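餐具整理任务的规划与控制软件配置指南
适用范围:单臂桌面操作平台,任务层、感知层及运动控制层
编制:Flulville 操作软件组
修订:十月

一、概述

本指南说明如何在 Ruken 任务框架上配置一项餐具与食品模型整理任务,包括物体登记、目标关系描述、抓取候选生成、接近段控制以及执行记录的核对。读者应已完成机械臂驱动的安装,并能够在命令行下启动和停止各服务进程。手眼标定的操作步骤见《Sakamoto 标定手册》,本文不再重复。

本指南所述配置在模拟厨房台面上验证。台面为黑色,中部斜放一张编织纹理的浅色餐垫,后方设一块粉褐色台板,上置灰色锅具。更换台面布置时,第三节和第五节的参数须重新确认,其余各节可以沿用。

二、进程启动顺序

各进程须按下列顺序启动。后一进程在启动时会查询前一进程的状态话题,顺序颠倒将导致任务服务器停留在等待状态,且日志中不产生错误信息。

1. 驱动进程 arm_driver。确认急停已释放,关节状态正常发布。
2. 变换进程 tf_static。加载当前标定文件,文件名应与平台编号一致。
3. 感知进程 scene_estimator。首次启动需加载分割模型,耗时较长。
4. 规划进程 motion_planner。
5. 任务服务器 task_server。

启动完毕后执行 ruken status,五个进程均应显示为 ready。任一进程显示 stale 时,应先停止其后的全部进程,再按顺序重启。

三、物体登记

任务中涉及的每一件物体均须在 objects.yaml 中登记,登记项包括名称、类别、外形近似、抓取策略和允许接触的支撑面。外形近似仅接受长方体、圆柱体和球体。圆盘类物体登记为高度较小的圆柱体,盘沿略高于盘面的部分由 rim_height 字段表示。

类别字段决定感知进程采用哪一组阈值。目前支持以下类别:

plate(盘)
utensil(刀、叉等细长物)
produce(果蔬模型)
carton(纸盒形物体)
package(扁平包装)
fixed(锅具、台板等不参与移动的物体)

登记为 fixed 的物体不会出现在任务规划的候选动作中,但始终作为碰撞体参与运动规划。锅柄等突出部分应单独登记为附属碰撞体。以锅身的外接圆柱代替整件锅具,会使规划器低估手臂后方的占用空间。
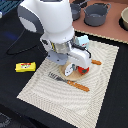 Lina Issa 对本节的意见是,附属碰撞体不宜逐件手工填写,应由感知进程在任务开始前扫描一次后自动生成,再由操作员确认,手工填写的尺寸在台面稍有挪动后便不再可靠。该意见已列入下一版本的修订计划。在此之前,操作员仍应手工登记,并在每次移动台板后运行 ruken check-collision。

四、目标关系的描述

任务目标以关系式书写,不使用绝对坐标。常用关系如下:

on(A, B):A 由 B 支撑。
left_of(A, B)、right_of(A, B):以机械臂基座坐标系的横轴为准。
parallel(A, B):两件细长物的主轴夹角小于容许值。
outside(A, B):A 的投影与 B 的投影不相交。

书写目标时应注意三点。其一,同一物体不得同时出现在相互矛盾的关系中,任务服务器仅检查直接矛盾,不检查经由第三件物体形成的间接矛盾。其二,left_of 与 right_of 不随餐垫的摆放方向旋转,餐垫斜放时若需以其边缘为参照,应改用 frame 参数指定参照物。其三,parallel 不区分朝向,刀刃与叉齿的指向须另用 heading 关系约束。

关系的判定存在时间滞后。感知进程须连续 8 次得到相同结果,方可将某一关系置为真。手臂遮挡目标时计数暂停,不清零。

五、分割与位姿估计

5.1 纹理餐垫的处理

餐垫表面的波浪形同心纹理会在深度图中形成细密起伏。直接进行平面拟合时,起伏部分可能被误判为薄片状物体。应将 surface_mode 设为 textured,使拟合过程先行平滑,再提取支撑平面。

5.2 金属色薄刃的处理

浅灰色刀刃与浅色餐垫的亮度接近,分割结果常常只包含刀柄。抓取点若由不完整的分割结果计算,将偏向柄端。建议启用 handle_prior,由刀柄位置与主轴方向推算整件长度,并将抓取点限定在刀柄范围以内。

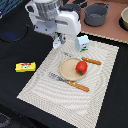 图2 盘的上下两侧各置一把刀,橙褐色刀柄均朝向右侧。

启用 handle_prior 后,应以单件测试方式核对主轴方向。执行 ruken probe utensil,终端将输出主轴角度及置信值。如角度与实际摆放相差明显,应检查两件同类餐具是否被合并为一个实例。合并现象多见于两柄间距较小的情形,可适当减小 cluster_radius 后重试。

5.3 果蔬模型的处理

果蔬模型以球体近似时,萼片部分不计入外形。朝向对抓取没有影响,orientation 字段应设为 free,以免位姿估计在对称方向上反复跳动。

六、抓取与接近段控制

抓取候选由 grasp_sampler 生成,默认每件物体保留 10 个。候选按可达性、与相邻物体的间隙以及夹持宽度排序。carton 类物体应优先选择两侧面夹持,顶部起脊的纸盒不宜由顶部棱线夹持。

接近段分为粗接近与末段接近。粗接近由规划器给出轨迹,末段接近由力控制器接管,沿工具轴方向低速推进。两段的切换高度由 handover_height 设定,切换时若位置误差超出容许值,控制器将退回粗接近的终点并重新估计位姿,最多重试 3 次。重试次数用尽后,任务服务器将该动作标记为失败,并转入后续可执行的动作。

末段接近的超时值为 2000 毫秒。不建议为提高成功率而延长此值。超时频繁出现时,通常应检查工具坐标系的标定,或核对登记的物体高度。

七、搬运状态的维护

夹持确认后,物体由场景模型转入附着模型,其碰撞体随夹爪移动。这一转换须在抬升动作之前完成,否则规划器会将被夹持的物体视为障碍,抬升轨迹求解失败。

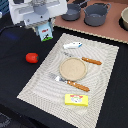

附着模型的正确性应在每次更换夹爪指垫后重新核对。核对时命令手臂停在抬升后的位置,在可视化界面中比较附着碰撞体与实物的相对位置,重点检查物体下表面与台面之间的余量。以图3中的浅蓝色纸盒为例,纸盒夹于夹爪下方,位置仅略高于深色台面,此时附着碰撞体的高度若登记偏大,规划器即会报告纸盒与台面相交。遇到此类报告,应先更正 objects.yaml 中的高度值,不应以关闭台面碰撞检查的方式绕过。

搬运过程中,场景模型中其余物体的位姿保持更新,但被手臂遮挡的物体沿用最后一次有效估计。该估计的有效期由 occlusion_hold 设定。有效期届满后物体仍未重新出现的,任务服务器暂停执行并请求复核。

八、执行记录的核对

每次执行结束后,记录目录中应包含任务日志、关系变化表和轨迹文件。核对步骤如下:

1. 打开关系变化表,确认目标关系在结束时均为真。
2. 对照任务日志,查看各动作的重试次数。
3. 对失败动作,提取对应时段的轨迹文件,执行 ruken replay 进行离线回放。
4. 将结论填入执行登记表,并注明所用标定文件的版本。

离线回放不驱动机械臂,可在任意工作站上进行。回放所用的 objects.yaml 须与执行时一致,版本不一致时,回放程序给出警告后继续运行,其结果不得作为判定依据。

九、已知问题

utensil 类物体与盘沿部分重叠时,on 关系可能在真与假之间交替。临时措施是在目标中补充 outside 约束,或先行移动餐具。

Drondinia 平台所用的旧版驱动不发布夹爪宽度,夹持确认须改用电流阈值方式,配置方法见附录乙。

台面出现局部有色光斑时,亮度阈值可能失效,应改用深度优先模式。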